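What the ninety-eight is worth

2/10/22

I have now read the Flunano paper three times, twice on a train and once properly, and I still can't say what was found. I can say what was claimed. The claim is that if you give people a hand-held gripper with a camera on it, send them home, and have them pick things up in their own kitchens and living rooms, the recordings will teach a robot arm to do the same jobs in places it has never been. The headline figure is 98 per cent. It was all over my inbox in August and I have been asked for an opinion often enough that I may as well write it down.

I should say where I stand. I spent a good part of my working life fitting arms into packing lines, first at Van Hecke and later on my own account, and I have a packer's prejudices. I like a number that tells me how often somebody had to walk over and sort the machine out. I distrust any number that doesn't.

The method is easy to like. Teaching a robot by steering it through a task is slow and dull, and you need the robot, which means you need the room the robot lives in. A tool you hold in your fist gets round all that. You pick up the spoon as you would with a pair of tongs, the camera sees roughly what a camera on the arm would see, and the movement of the tool is worked out afterwards from the pictures. No arm needed until the end. Xiomara Pennington, the first author, gave a talk on it in Broltitville that I went to, and she was clear and modest in person, a good deal more modest than the summary at the top of her paper.

So, the number. Ninety-eight per cent of what? You have to go to the appendix. It is 98 per cent of trials in which the arm "made stable contact with the target item". Contact! In a packing hall I could hit 98 per cent contact with a broom handle. Further down the same table there is a column for items lifted and put where they were supposed to go, and that column is given only for 50 trials, all of them on one task, all with the arm bolted to the same bench. The rest of the tasks are described in words. "Largely consistent" is the phrase used. I don't know what a customer would do with "largely consistent" but I know what Senad Delić, who ran the night shift when I was at Van Hecke, would have done with it, and it can't be printed.

Then there are the homes. The recordings were made in 16 of them, and the paper leans hard on this. The word "diverse" comes up again and again. I have no quarrel with the rooms. Anybody who has tried to get a vision system working under factory lights and then moved it next to a window knows what a different room does to it, and real homes are a much harder test than a grey bench with a grey curtain behind it. Shiny cabinets, plants, patterned tablecloths, packets piled up wherever there was space for them: all that is good training material and I wish we'd had it. 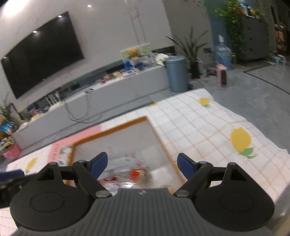 But variety in what the camera sees behind the work is one thing and variety in the work is another, and the paper slides from the first to the second without seeming to notice. A robot that has learned to ignore the furniture has learned something useful. It has not thereby learned what to do when a lid is stuck, or when two thin bags cling together and come up as one. As far as I can tell from the task list there were six jobs in all, most of them some form of taking a small thing out of a shallow container and putting it into another. Sixteen living rooms multiplied by one kind of picking is still one kind of picking.

I put this to Wilfredo Navarro, who knows the group and is better disposed to them than I am. His answer was that you have to start somewhere and that the rooms were the hard part. He may be right. My reply, which he has heard before, is that they were the part that could be had cheaply, and people do tend to call the part they have managed the hard part. I did it myself for years with conveyor speeds.

What bothers me more is the hand. When I hold a gripper and close it on a blister pack, a great deal is going on that no camera records. I feel the plastic give. I ease off. If the thing starts to turn I roll my wrist a little and catch it, and I couldn't tell you afterwards that I had done so. The recording keeps the roll of the wrist and loses the reason for it. The arm then gets a lesson in which the wrist sometimes rolls, for no cause it can detect, and it has to make what it can of that. With those blue finger pads you may get away with a lot, and I suspect the pads are doing more of the work than the authors allow. There is a very simple way to find out, which would be to swap them for hard ones and run the bench trials again. It isn't in the paper. Vaughn Alcantara asked about it from the floor in Broltitville and was told it was planned.

Clear plastic deserves a paragraph to itself. Anybody who has packed small goods knows it is the worst stuff in the world to look at. It shows you whatever is behind it, it throws back the ceiling lights, and its edges come and go as you move. A person with a tool in the hand manages because the person has two good eyes a couple of feet back from the work and has already looked at the tray before starting. The camera on the tool has none of that. So the recording is of somebody succeeding with information the robot won't be given. I would have expected a section on this. There is a sentence, in which transparent items are said to be "more challenging" and are then left out of the average. They are left out of the average! Put them back in and I would very much like to know what becomes of the 98.

The Lesodent people, to be fair to them, tried something close to this a while ago, and reported it in a way I could use. They gave full runs only. A run counted if every item ended up in the right place with no help, and if one item was dropped the whole run was thrown out. Their figures looked dreadful and nobody wrote to me about them. I trusted every one. When Xiomara Benavides wrote up the failures she sorted them by what had gone wrong, slips in one heap and wrong item in another, and that was the first thing of its kind I ever printed out and pinned over a workbench. You could look at it on a Monday-morning sort of morning and know what to fix.

I can hear the objection that research isn't a packing line and shouldn't be marked as though it were. Fair enough. A paper is allowed to show that a thing can be done at all. But then it should say so, and leave the word "deployment" out of its title. You can't borrow the shop floor's vocabulary and then plead the laboratory when somebody from the shop floor asks how many were dropped.

There is also the question of who was holding the tool. The paper says "participants". It doesn't say how long they practised, how many recordings were thrown away, or who decided. I have trained a lot of people on a lot of hand tools and the spread between them is enormous. Some have it within minutes. Some fight the thing for a week. If the clumsy recordings were weeded out, then what is being tested is a method plus a careful editor, and the editor costs money and has to be counted. If they weren't weeded out, and it worked anyway, that would be the most interesting result in the whole business and I can't think why you would keep quiet about it.

I don't think the idea is bad. I want to be plain about that, as the last time I wrote a piece like this I got letters. Getting data out of ordinary rooms without hauling an arm up the stairs is a proper step, and I expect that in a few years most of us will be doing some version of it. I would buy one of the grippers tomorrow to play with. My complaint is with a single figure doing the work of five or six that ought to have been there, and with how readily it was passed round by people who hadn't gone to the appendix.

What I'd ask of the next paper isn't much. Give the full-task figure for every task. Leave the clear plastic in. Say who held the tool and what was binned. Run the hard pads. And take the arm off its bench and try it in one of those 16 homes, on somebody's dining table, with the telly on and the cloth slightly rucked, and tell us what happened even if it was embarrassing. I would read that one straight through, appendix and all. Pennington told me afterwards, over a very poor coffee, that they had done a little of this already and it "needed more time". I'd have taken the little.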